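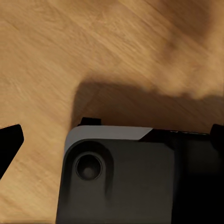

## Purlow-2 appraisal: farm-in now or wait for the flow test?

**gasketcase**

So Karunaratne Energy has opened the data room on Purlow and wants a partner for 18 percent before the second appraisal well gets tested. The discovery well found 80 feet of net pay, which the press release managed to mention four times. Bokari is already in as operator.

My question for people who have sat through more of these than I have: why sell before the test? If I thought I had a winner I'd test it first and charge double.

**mudlogger_dwight**

Because rigs cost money every day and Karunaratne doesn't have any. Small company, one decent block, big bill coming. I wouldn't read more into it than that.

**T. Bepari**

I'd read a bit more into it. The release talks about net pay and porosity and then goes very quiet on permeability. I worked two wells in that same sand further north and it looked lovely on logs and flowed like cold gravy.

**mudlogger_dwight**

Further north is a different fault block, Tanvir. We've had this argument.

**T. Bepari**

We have, and I was right that time too.

**abena_d**

Moving on before you two start posting core plots again – has anyone looked at the water depth? It's 436 feet at the Purlow location. That's fine for a semi and a nuisance for nearly everything else, and the only semi free in September is the one Evano has on option. So the test date depends on Evano letting it go.

**gasketcase**

I missed that completely. Does a farm-in partner pay for standby if the rig shows up late?

**abena_d**

Depends how the agreement is written. Read the carry clause slowly, with coffee. I've seen one where the new partner paid for the old partner's waiting time, and everyone was very polite about it until the invoice came.

**lferrand**

Contrary view: this is a tieback candidate and you're all pricing it as a stand-alone. The host platform has spare capacity and its owners are getting nervous about shutdown costs. Even poor flow rates might pay if the pipe is short.

**T. Bepari**

"Even poor flow rates might pay" should be printed on the data room door.

**mudlogger_dwight**

Lionel has a point though. A tired host will give you a good tariff.

**lferrand**

Thank you, Dwight. I'll be saving that one.

**abena_d**

A tired host will also break down in February and take your production with it. Ask for the uptime record. If they send you a brochure, you have your answer.

**gasketcase**

OK, so my list is permeability, the carry clause, the Evano option and host uptime. Arif at my shop thinks we should just bid low and see if they flinch.

**mudlogger_dwight**

Tell Arif they'll flinch, and then they'll sell it to somebody else.

**T. Bepari**

Tell Arif to bid lower.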